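Heleo (shoe)

The Heleo is a canvas plimsoll made in Gancombe, and I've been wearing mine to bits, so forgive me if I gush a little! Eulalia Daza drew the first pair in January, with a gum sole and a folded tongue – very plain, very comfy. The first run was 200 pairs, and 187 of them went to the shop in Messtead. A suede version by Tadeo Cabral came later (I still prefer the canvas). 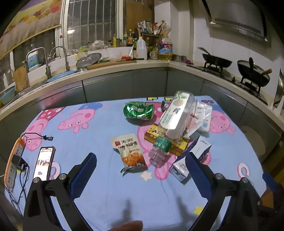 Kitchen table with a pig-print cloth.

Sizes run small, so go up a half.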